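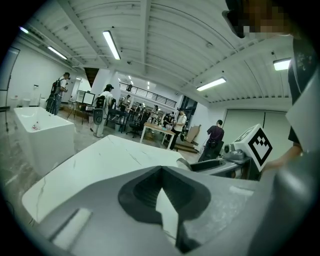
*A white marble-patterned tabletop at Lovico.*

# About Lovico

Lovico is a small website about PC games that cost little or nothing. We list what the main stores are giving away, keep track of demos and open tests, and write short reviews of free games that are worth the download. The site is in English and is read mostly in Britain and Ireland, so prices are in pounds and times are UK times.

## How we started

Lovico began as a shared spreadsheet. A few of us kept missing giveaways and wanted one place to write down what was free and when it ended. Friends asked for the link, then friends of friends, and by the following April the sheet was too slow to open on a phone. We bought a domain and moved everything across over a bank holiday weekend. The first version of the site had one page and no search box.

There are now 4 of us. Two write most of the reviews, one looks after the listings and one keeps the site running. We all have other jobs, so replies to email can take a few days.

## What we publish

**Listings.** Each entry gives the store, the end time, the download size and whether you need a separate launcher. We also say if the game is yours to keep or only free to play for a weekend. Those two get mixed up a lot, and we had them in the same column ourselves until readers complained.

**Reviews.** We have published 586 so far. Most are under 600 words. We play for at least two hours before writing anything, and if a game is shorter than that we finish it. We don't give scores. Each review ends with a line on who might like the game and a note on how it ran on our older laptop, which has no separate graphics card.

**Arthur.** Arthur is our price tracker. You pick a game, set the most you want to pay, and it sends you one email when the price drops to that level or lower. It checks the stores twice a day, so very short sales can slip past it. A free account can follow up to 499 games — the limit used to be lower, but people with long wishlists kept hitting it.

**Gresow.** Gresow is the monthly newsletter. It has the best of the free games from the past few weeks, one older game we think was overlooked, and corrections to anything we got wrong. Back issues are all on the site.

## How we pay for it

Lovico is owned by Trusemell, a company we set up to handle the bills. There are no outside investors. Hosting and email are paid for by two things: a small advert in the sidebar and reader support of £2 a month. Supporters get the pages without the advert. Everything else is the same for everyone.

Some store links earn us a commission if you buy something. They are marked with a star. Free games earn us nothing, and a link never decides where a game sits in the list, which is always sorted by end time.

We do accept review keys from developers. The review will say so at the top. We don't accept payment for reviews, and we don't show them to anyone outside the team before they go up.

## Mistakes

Giveaways get changed or pulled at short notice, sometimes only in certain countries. If a listing is wrong, use the "report" link beside it and it goes straight to whoever is on duty. Changes to reviews are noted at the bottom of the page. Small spelling fixes are not.

## Getting in touch

The contact form is the best way to reach us. Developers with a free game or a demo can use the same form — please include the system requirements and a link to the store page. We can't help with lost store passwords or refunds, as those have to go through the store you used.

Page last updated 9th June.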